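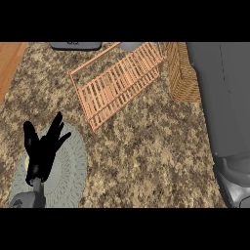
From: Atif Pirzada
To: Urkau rug and textile care list
Date: 5 Aug 2022
Subject: Re: Storing wool rugs over the summer

Hagos Negash wrote:
> I have two wool rugs going into the spare room until November, when
> the tenants leave. One is a flatweave, the other has a thick pile and
> a cotton backing. Last time I folded them and the creases took months
> to come out. Is it worth paying the cleaner in Itadance, or can I do
> this at home? Also, has anyone here had luck with cedar?
>
> Hagos

Hagos,

You can do it at home if there are no stains you care about. I did four of ours last year and only sent one out.

Vacuum both sides. Most people do the top and stop, but moth larvae like the back and any part that sat under furniture. Leave the fringe alone or do it by hand with a soft brush. Then let the rugs hang over a rail for a day, out of direct sun.

Don't fold them. Roll the pile one with the pile facing out, so the backing isn't stretched. The flatweave can go either way. I use cardboard tubes from the carpet shop in Habte, which they give away if you ask before they flatten them. Put a clean cotton sheet between the tube and the rug and another around the outside, tied with cotton tape. I would not use plastic. I had one rug in plastic for a winter and it smelled of mildew for most of the next year.

Keep the rolls off the floor. Two planks on bricks will do. Turn them and have a look every month or so if the tenants will let you in.

On cedar, I have used blocks for years and still found moths twice. Sticky traps are more use to me – they don't protect anything, but you find out early. A pack of 20 lasts me well over a year.

As for the cleaner, they quoted me 91 for the pile rug, pickup included. That was last fall, so ask again. I'd pay it if yours has had pets on it.

The old Cliltura booklet on wool storage is still in the list files if you want something longer. The part about mothballs is out of date.

Atif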